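Bernar Bench Cell – two-arm tabletop sorting cell, refurbished

Sold by Plistar, from our workshop in Lendham
Page last updated May 13, 2023

Hello, and thanks for clicking through! I'm Yee-man Wan and I put these cells together, look after them and, when something goes wrong, I'm the one on the end of the phone. I get asked the same things quite a lot about the Bernar, so I've written this page the way I'd explain it if you came round for a cup of tea and a look.

What you get

The Bernar is a small cell with two arms that share one tabletop. Each arm has a two-fingered gripper, and they work towards the middle from different sides. We supply the arms mounted and wired, the table, a mat, and a box of spares with 4 sets of finger pads in it. You'll need to find your own bits and bobs for the arms to handle. I use household stuff, sponges and so on, kept in a plastic-type basket from the kitchen aisle, and it does me very well.

Setting it up

Get the table level first. I know, I know, everyone wants to switch the arms on – but I've lost whole afternoons to a wobbly leg. Once it's steady, lay the mat and smooth it out from the centre. We use a big plain one because it's kinder to the fingers if an arm comes down too low, and it's easy to wipe.

Next, the cables. Leave a proper loop at the wrist. If you pull it tight and tidy it looks lovely and then the wrist turns and the plug takes all the strain. I've replaced more than three of those plugs this year (all on cells somebody had made neat with cable ties!). Turn each wrist slowly by hand from one end of its travel to the other with the power off, and watch where the loop goes. It can hang over things as long as it doesn't hook under them.

Then bring up one arm at a time. Run the first at low speed for 500 cycles over a clear patch of mat, park it, and do the same with the second. Only run the pair together after that. Put your rack and basket in last, and teach the positions with them in place. If you shift the basket later, even a little, teach it again.

Looking after it

My own routine is pretty short. I wipe the fingers with a dry cloth at the start of the day, look over the collar between the wrist and the gripper for cracks, and check that the gripper screws haven't worked loose. Please don't use spray cleaner near the wrist buttons, spray it on the cloth if you must.

Pads want changing when they go shiny. It's two screws a side and takes me 4 minutes, probably a bit longer the first time. Close the gripper gently on a bit of card afterwards to see that both fingers meet square.

I put a scrap of bright tape round the jaws when I'm doing alignment work, as it gives my eye something to follow. Take it off before you run anything that has to fit in a narrow gap!

If something's up

Gripper closing but dropping things: pads, nearly always.
Arm stops part way with no fault showing: look at the wrist plug.
Both arms stop together: check the stop button on the table leg. I've caught it with my knee more times than I'd like to admit.

Spare pads, collars and wrist cables are made for us by Grube and we keep them on the shelf. Orders placed in April have all gone out now. Ring or email for a price, and do tell me which side of the table the arm sits on when you order a cable – the two are different lengths.

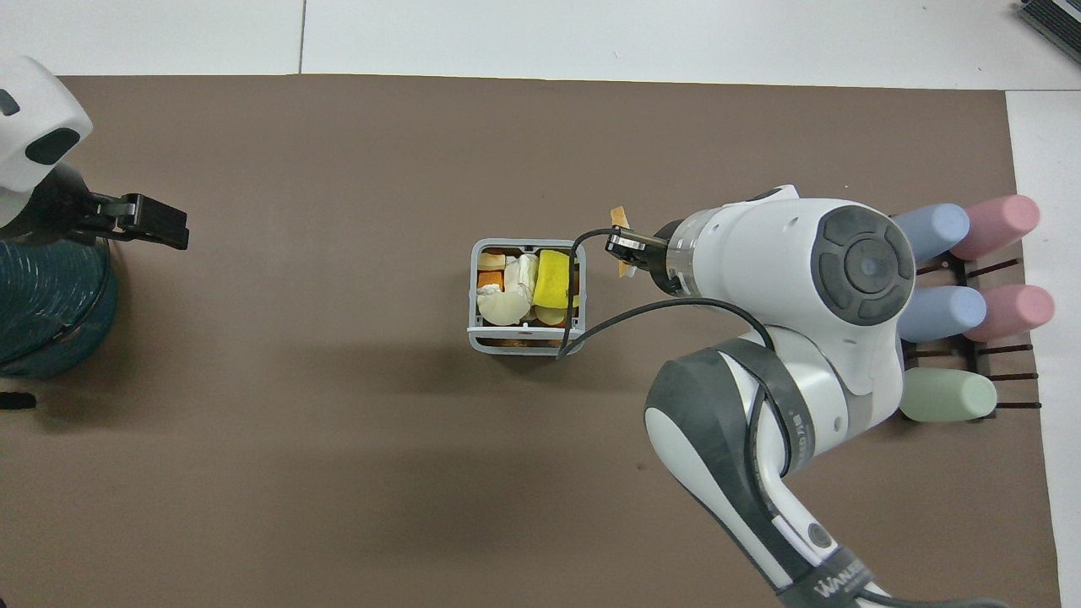 Photo: Plistar workshop, Lendham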